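Section 7: Mugs, Glazed

Applies to the Briltier drying and display table, with mug tree

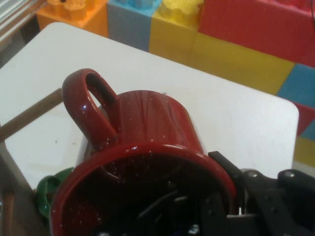
Sơn Kiều asks whether speckled glaze needs any different handling from plain. It doesn't, although speckles are very good at passing for dried milk, so check with a fingertip before you wash the same mug a third time.

7.1 Before you start

1. Wipe the tabletop with a damp cloth. Grit under a mug leaves scuffs, and scuffs on white are there for life.
2. Turn each mug on its side and look into it. Dark glazes hide tea rings with real talent.
3. Run a finger round the rim. Chipped mugs go to pencils, however fond of them you are.

7.2 Fitting the mug tree

4. Push the centre post into the base until it clicks. If it doesn't click, turn it over – one end is the wrong end.
5. Fit the 8 pegs, angled upwards. Pegs angled downwards will also fit, and will return your mugs to you promptly.
6. Hang the heaviest mugs on the lowest pegs, on opposite sides.

Note: Handles with an opening narrower than 40 mm may not go over the Kudow peg. Do not sand the peg. Do not, please, sand the mug.

7.3 Taking a mug down

7. Hold it by the body and lift before you pull.
8. Set it down upright, away from the table edge. The corners are rounded for your hip's benefit and do nothing for crockery.

Caution: Do not stack glazed mugs more than two high. They will stay put until you leave the room.

For spare pegs, quote part 47 and say which end of the post you lost.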